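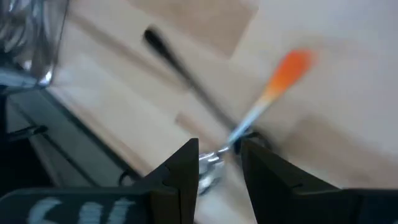

Ukemton Football Club: Membership and Match Day FAQ

When does the season begin?
The senior men's and women's teams begin their home and away fixtures in April. The draw is published on the club website once it has been confirmed by the league.

Where are home matches played?
All senior home matches are played at Tefera Park. Junior matches are allocated to Tefera Park or the Flaltis Road grounds, and families should check the venue each week before travelling.

How much does membership cost?
Adult membership is $97 for the season and includes entry to every senior home match. Junior playing members pay a separate registration fee, which varies by age group.

Can I transfer my membership to another person?
Memberships may be transferred once per season. Requests must be made in writing to the Membership Officer, Yeshi Ejigu, and carry no charge.

Are children admitted free of charge?
Children under three are admitted free and do not require a ticket. Older children must hold a junior membership or a match day ticket.

Is seating reserved?
The Sellovero Stand has 200 reserved seats. These are offered first to members who held a seat in the previous season. General admission applies to all other areas of the ground.

What happens if a match is postponed?
Tickets remain valid for the rescheduled date. Ticket holders who are unable to attend may apply for a refund within two weeks of the announcement. Membership fees are not refunded for individual postponements.

May I bring food and drink into the ground?
Food and non-alcoholic drinks are permitted. Glass containers and alcohol purchased elsewhere are prohibited. The kiosk accepts card payments only.

How do I raise a concern about a player's welfare?
Concerns should be directed to the Member Protection Officer, Sumeya Ambaye. All enquiries are treated as confidential. In an emergency, call 000.

This page was last updated on July 11, 2024.

Contact us | Privacy | © Ukemton Football Club. All rights reserved. | Back to top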